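Clatimach Two-Arm Teaching Station, Tabletop Model
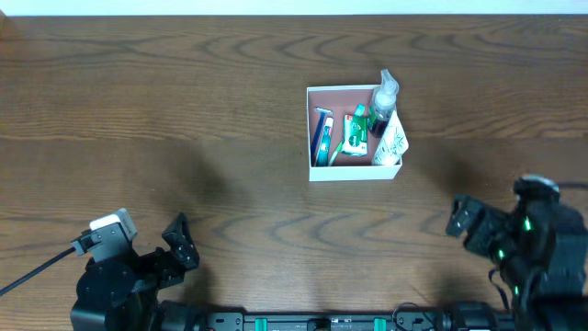 Station on a wood table with a toiletry packing task set out in an open white box.

The Clatimach Two-Arm Teaching Station is a bench-size setup for recording tasks by remote control. The operator moves a pair of small leader arms by hand, and the two arms on the table follow. Joint positions, gripper opening and camera video are saved together as one episode, ready for training.

Small packing and sorting jobs are the most common use. Toothbrushes, razors, squeeze tubes and pump bottles all need a different grip, so a toiletry box makes a good first task for new operators. Most people can record usable episodes after an hour of practice.

What is included
Two follower arms, black, with grippers
Two leader arms with hand grips
Wrist cameras and one head camera
Mounting rail with cable clips
Power supply and cables
Jurkar recording software, one-seat license

Specifications
Rail length: 1169 mm
Rated load per arm: 1000 g
Maximum gripper opening: 55 mm
Storage: up to 2000 episodes on the supplied drive
Connection: USB to host computer (not included)

Recording modes
Remote control: both follower arms copy the leader arms. Use this mode for any task where the two arms work together.
Hand guiding: motors are released and the follower arm is moved directly. Hold the arm before you release it. The operator's hands will show up in the head camera video, so many labs use this mode only for setting waypoints.

Setup notes
Clamp the rail to a flat table at least 600 mm deep. Run the wrist camera cables with enough slack for full wrist rotation. Calibrate the leader and follower arms together after every move of the rail. Jurkar asks for a start pose before each episode and will not record until both arms are in it. Bad episodes can be deleted with the foot pedal (sold separately) or from the keyboard.

Options
Seixas foot pedal
Cluvix soft fingertip set, two pairs
Spare wrist camera mount
Rail extension

Shipping and support
Ships in two cartons. Leader arms are assembled; follower arms need to be bolted to the rail. Units ordered before April use the older cable set and need an adapter for the current wrist cameras. Software updates are free for the first year.

Page updated 2025-06-19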